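Selar piso de cimento na garagem: vale a pena?

marreco_sul
Vou selar o piso da garagem em outubro, são 60 m². Orçaram 3780 reais com o selador da Kiltus. Alguém já usou?

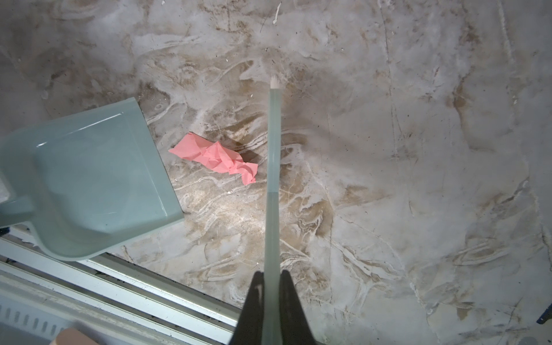 tvargas
Usei o da Bikum, que é à base de água, e durou dois anos. O preparo conta mais que a marca. Num cimento com redemoinhos esbranquiçados e manchas marrons como esse aí, eu passaria removedor antes — e só depois o selador.

pedra_lascada
Discordo. Removedor ácido abre o poro demais. Lixa e aspirador resolvem.

tvargas
Lixa em 60 m² é uma semana de poeira. Boa sorte.

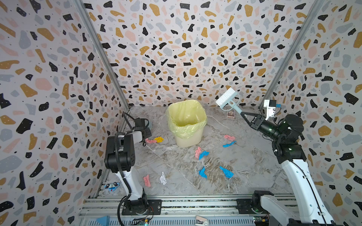
pedra_lascada
Com politriz alugada sai em um dia. Na Skelitz me cobraram 1034 reais, disco incluído.

marreco_sul
E a trinca fina, fecho antes?

tvargas
Fecha, com massa epóxi. Espera curar e aí sela.

pedra_lascada
Nisso concordamos. Duas demãos finas, com rolo de pelo baixo.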